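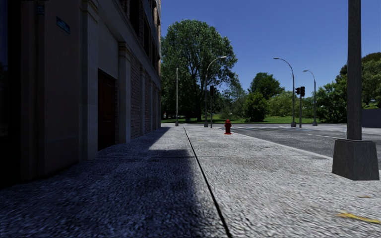 边界委员会的第六版地图

我在希尼伦(Hiniren)那场谈判里的正式头衔叫“文字协调员”,说白了就是管逗号的。两边代表团吵完一轮,我就把吵出来的东西敲进文件,再打印,再发下去,再收回来一堆红笔道子。干这活儿的人得有两样本事,一是打字快,二是脸皮厚,我脸皮是后来才练出来的。

先说说吵的是什么吧。莫基茨河谷(Mokitz),夹在两个国家中间,战后画了一条临时线,一画就画了三十多年。临时线这东西你懂的,越临时越结实。河谷里有个镇子叫伦贝格(Lenberg),线从镇子当中穿过去,面包房归东边,邮局归西边,寄个包裹要过检查站。东边政府头一年宣布要在山坡上盖500套房子,给退伍军人住,西边一听就炸了,说你这是往谈判桌上浇水泥。于是大家坐飞机来希尼伦,谈。

我的上司叫扎伊纳布·奥耶拉兰(Zainab Oyelaran),是调停方的首席。她个子不高,说话慢得要命,慢到对面的人常常替她把句子说完,说完才发现自己让了一步。我跟了她两年,一直没学会这一招。我一着急就语速翻倍,她就拿铅笔敲敲桌子,意思是你喘口气。

那天上午谈的是第405号界桩。你可能觉得一根桩子有什么好谈的,我一开始也这么觉得!结果光“界桩以北”还是“自界桩起向北”就磨了一上午。西边的法律顾问斯特法努(Stefanou)是个瘦高个儿,咳嗽起来像在关抽屉,他坚持要“自界桩起”,说少了这个“起”字,桩子本身算谁的?东边的人回他一句:桩子是我们爷爷埋的。斯特法努说,埋在我们爷爷的地里。

行吧。我把两个爷爷都删了。

中午休会,食堂又是那种泡得发胀的通心粉。我端着盘子找座位,看见拉法伊尔·扬纳科普洛斯(Rafail Giannakopoulos)一个人坐在靠墙那桌。他是画地图的,不归任何一边,六十多岁,两边都跟他客客气气,两边又都怀疑他拿了对方的钱。他面前摊着第六版地图,通心粉压在地图的一角上,油已经渗到邻国去了。

“你来看看,”他冲我招手,“这儿,伦贝格的磨坊街。”

我凑过去。线在磨坊街那儿拐了个小弯,前五版都没有。

“谁让你拐的?”我问。

“没人让我拐。直着走,线要穿过一户人家的厨房。我去过那户,灶台在东边,水龙头在西边。”他嚼了两口,“老太太给我倒了杯水,跨了一趟国。”

我说这可不行啊,线动了就得报告,得两边签字,得重新走程序,光翻译就要好几天。他听着,一直点头,点得特别诚恳,然后问我:“那你报不报?”

我没吭声。我这人有个毛病,碰上要命的问题就想先去倒杯咖啡,于是我真就去倒了杯咖啡。咖啡机前面排着斯特法努,他回头看我一眼,说你脸色不好。我说通心粉的事。他很同情地点点头,说他早上就不吃这里的东西了。

下午我还是去找了扎伊纳布。她在小会议室里脱了鞋,脚搁在另一把椅子上,正在看电报。我把拐弯的事讲了一遍,讲得很快,她敲铅笔,我又讲了一遍,慢的。

她听完问:“弯有多大?”

“一个厨房那么大。”

“哪边吃亏?”

“东边少一个水龙头,不对,西边少一个水龙头。”我自己也绕晕了,“反正整个厨房都归东边了。”

她把脚放下来,穿鞋,左脚那只鞋带断过,打了个结,她系了好半天。我就站在那儿看她系鞋带,心里想着完了,这下要连夜改附件了。

“下一场,”她说,“你先别发地图。先发山坡那500套房子的条款。”

下一场吵得比上午厉害多了。东边的团长站起来两回,把椅子都推远了,说盖房子是主权,轮不到别人批。斯特法努说主权可以,先把挖掘机挪走。有人提到了上一次战争,又有人提到了上上次。我一边打字一边想,这些话写下来全得删,可手还是停不下来。

吵到天快黑的时候,扎伊纳布慢吞吞地开口了,她说,如果山坡上的工程停到九月,那么西边也许……然后她就停在那儿了。

停了好久。

斯特法努咳了一声,说:“也许可以接受镇内的小幅技术性调整。”

东边团长问,什么调整?扎伊纳布看着我,我赶紧把地图发下去,手有点抖,发得两张粘在一块儿。大家低头找那个弯,找了半天,有人还把地图拿反了。东边团长用指甲量了量,问:“就这点儿?”

“就这点儿,”拉法伊尔在角落里说,“一个老太太的灶台。”

东边说要请示首都。西边也说要请示首都。两边同时出去打电话,走廊里挤成一团,谁都想占窗户边上那块信号好的地方,最后东边团长和斯特法努背靠背站着,各捂着一只耳朵,冲着电话喊。我从门缝里看见的,这个没写进记录。

当晚没有签字。东边首都回电说可以考虑停工,但“停工”得改成“暂缓施工安排”;西边说“暂缓”太软,要“中止”。我一直改到半夜,附件里那个弯倒是没人再提了,两边都画了勾。文件头上我敲的是2025年6月4日,扎伊纳布看了一眼表,说已经过了十二点,改不改?

我说不改了,反正明天还有一版。

她拎着包走了。我把第六版地图收起来,油渍那一角折进里面,然后去找打印机要纸,纸又没了。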